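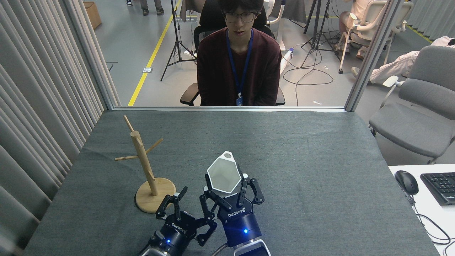
The mug tree, three pegs, no mugs. One white cup still at large.

04/01/2019

Spent a good part of the day thinking about where a cup should live. I have a degree.

The mug tree is pale wood, a round base and a post with three pegs going off in whatever direction they liked best. I grew up in a house where cups lived in a cupboard, upside down, and if you wanted one you opened the door. Said Bensaid says a mug tree is "friendlier." He bought his in September from a shop called Sukorine, paid 12 dollars, and has talked about it ever since like other men talk about boats.

The cup is the better-looking of the two. White, all flat sides and corners, as if somebody had started on a round one and lost patience. I like it. I don't know how it is to drink from -- corners and coffee seem like a bad match -- and the handle is tiny. My finger would go in and possibly stay there.

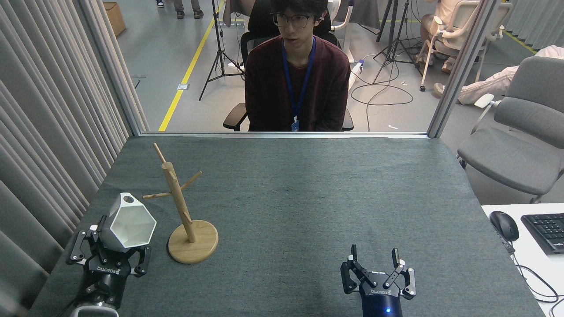
Cup on its side, tree still bare.

Said's rule is that the handle goes on from the front and the peg does the rest. My rule is to put the thing down on the table and walk off. We argued this over lunch until his soup had a skin on it.

Looked up mug trees when I got home. Nuddale sells one with 80 pegs, for people with a great many friends or none. Did not order it. Washed 2 mugs, put them in the cupboard upside down, and went to bed early.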